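Desktop Computer

A desktop computer is a personal computer meant to stay put on (or under) a desk. I've been writing entries for this little encyclopedia since May, and this is the one I kept putting off, because where do you even start? I'll start with the box.

Early home machines often lay flat with the monitor sitting on top. Then the tower took over, and most of us shoved it down by our feet, where it filled up with cat hair. Mine still does!
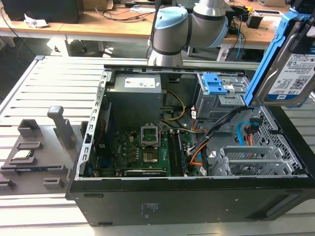 A desktop tower with the side panel off. The CPU socket is empty.

The motherboard ties everything together. The processor does the calculating, the memory holds whatever you're working on right now, and the power supply turns wall current into the lower voltages the parts need. Storage keeps your files when the power is off.

Laptops outsell desktops these days, but I'd still pick a tower for gaming or video editing (more room for cooling, and you can swap parts yourself). My friend Jade Lapointe has kept hers going for 20 years, though I suspect only the case is original.

See also: Laptop, Motherboard, Workstation

Last edited August 2024 by Keyvan Mirzaei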